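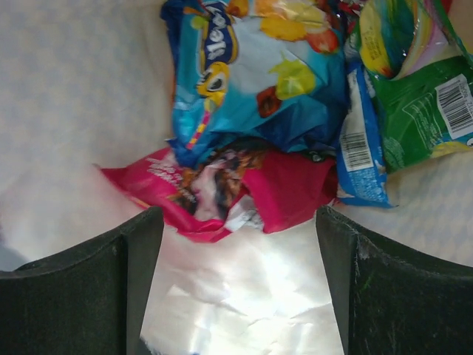 October, 9:40 pm

Second night of snack bags. Francine Marchand wanted to know if the arm could clear a pile of them the way a kid would be told to after a party, so that is what we worked on until supper and again after.

Foil is still the worst. The gripper closes on it and I can't tell from the numbers if it has hold of a wrapper or a fold of the mat. Out of 29 tries tonight it got 7 into the bin. Two of those brought a second bag along, and I counted them anyway. Francine would not have.

Overlapping bags confuse it more than color does. It will go for the middle of the heap every time, when any person would start with the one on top.

My sister asked on the phone if she could buy something to pick up after her boys yet. I told her no. Dishes in a rack, maybe, if they are always the same dishes. A living room floor, not for a while.

Tomorrow try a slower close, and call Zellen about the finger pads. Need milk.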